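Open Day Participants Wanted, October

Kavanagh is looking for 16 people with bench repair experience to attend a demonstration of robotic PC servicing at the Vulldale workshop. Places are unpaid. Lunch is provided.
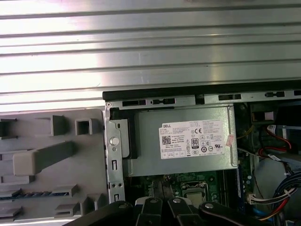

Desktop tower with the side panel off, power supply label facing up.

Each participant watches two runs and fills in a score sheet on part handling and order of work.

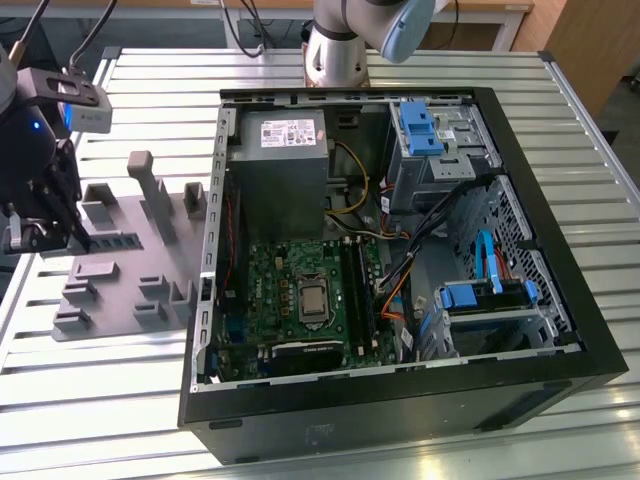
Do I need robotics training?
None is required. Repair experience is enough.

Groups are led by Áine Gilmartin. Sessions last 30 minutes, with a break between 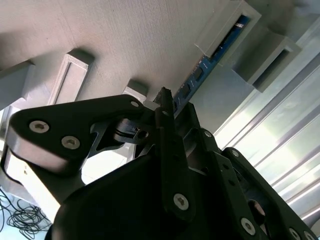 the first run and the second. Score sheets are collected at the door. Closed shoes must be worn on the workshop floor.
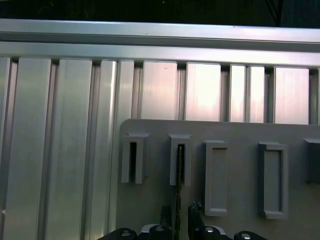
When does the day start?
Doors open at 9 a.m. and the first group goes in at 9:30.

To apply, send a short work history to Ruairí Hennessy at the Kavanagh front office and state a preferred session, morning or afternoon.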